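Stanum Box Scores

Play-by-play and box score tables for a semi-pro basketball league, cleaned and joined for rating work. Maintained by Ha-rang Yoo.

Contents

games.csv holds one row per game, 141 rows.
boxes.csv holds one row per player per game.
players.csv holds one row per player, 400 rows.
events/ has one file per game, named by game_id.

Coverage

Two conferences of one season. The second conference ends in May. Playoff games are included and carry stage = P. Preseason games are left out. Teams that changed sponsor between conferences keep the same team_id; the name in force on the night is in team_name. Trukuvano and Rizk are the same club under two names, and both map to team_id 7.

Fields in boxes.csv

game_id: integer, joins to games.csv
player_id: integer, joins to players.csv
team_id: integer
sec: seconds on court, not minutes
pts, reb_o, reb_d, ast, stl, blk, tov, pf: counts
fg2m, fg2a, fg3m, fg3a, ftm, fta: counts
starter: 0 or 1
pm: plus-minus, blank where the event file has no substitutions

A player who dressed and did not play has sec = 0 and blanks in every count column. Do not read those blanks as zeros when you compute per-game averages. Loaders that fill missing values by default will pull bench averages down.

Rating column

rating.py adds a per-game score to each row. The weights are in weights.txt and can be replaced. The default set rewards steals and offensive rebounds more than the league's own award formula does, so the top of the list will not match the published award race. Use --weights league to get closer. Media and player votes are not modeled.

Corrections

The source sheets came from Zilleo exports and were checked against the event files. 1491 rows were changed. Most were team rebounds credited to the last player touched. Each change is logged in fixes.csv with the old value, the new value and a reason code.

Reason codes:
R1 team rebound moved off a player
R2 assist on a free throw removed
R3 player_id swapped between teammates
R4 clock error, sec recomputed
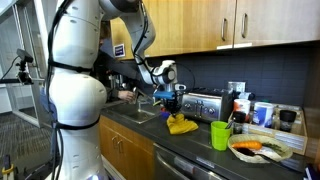 Known problems

Event files for 36 games have no substitution records. In those games sec comes from the paper sheet and is rounded to the full minute.

Overtime periods are numbered 5 and up. Two games have an overtime period with no opening jump ball event; the possession column starts one event late.

Heights in players.csv are as listed by the clubs and were not checked.

Blocks were scored by different table crews under different habits. Compare blk across home arenas with care.

Usage

python rating.py --games games.csv --boxes boxes.csv --out rated.csv

Needs Python 3.9 or later and pandas. Output is sorted by game_id, then team_id, then rating from high to low.

Reporting errors

Open an issue with the game_id, the player_id and the column. Corrections without a game_id are closed.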